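# Gripper kit budget, bedroom tasks

Planning notes and cost sheet for the handheld gripper pairs used on bed-making and blanket work. Kept by Hajar Morsy. The spreadsheet is `costs.csv`; this file says what the columns mean and what we still have to decide.

## What is in the sheet

- `item` — what we buy, one line per part
- `supplier` — Himine, Flarard or Ditex
- `unit_cost` — in pounds, before VAT
- `qty` — number for the coming year, spares included
- `status` — quoted, ordered or on hold

There are 19 lines. Repairs are not included and sit in Tarun's maintenance file.

## Grippers

A working set is one left and one right. Himine quoted 2,165 per set, delivered, and we have put in for three sets. Flarard came in lower but would not hold the price past October, so that quote is marked as expired and should not be used in totals.

Fingers are listed apart from the bodies. They wear out first on fabric, and buying a whole gripper to replace one finger is what pushed us over last year. Both grippers in a set have black jointed fingers on a white housing, but check the side before ordering — left and right have separate part codes.
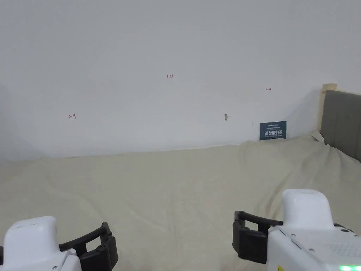
## Room costs

Small things, but they add up, and last year they went through petty cash without a code.

- Wall markings: red pen, numbers and arrows written straight on the wall. Budget for repainting when we hand a room back.
- "Please do not touch" signs (请勿触碰): one per bed, plus spares.
- Blankets: plain cream or beige, replaced when they pill.

The allowance is 200 per room. Wai-kit Wu approves anything above that.

## Still open

1. Ditex has not confirmed the lead time on spare fingers.
2. Bongani wants a fourth set as cover. Not in the totals yet.
3. Sachdeva rooms may need their own repainting line — the lease wording is unclear.

## Changes

December 20, 2023: split fingers from bodies, added room costs, removed the duplicate charger line.

Send corrections to Hajar, with the line number from the sheet.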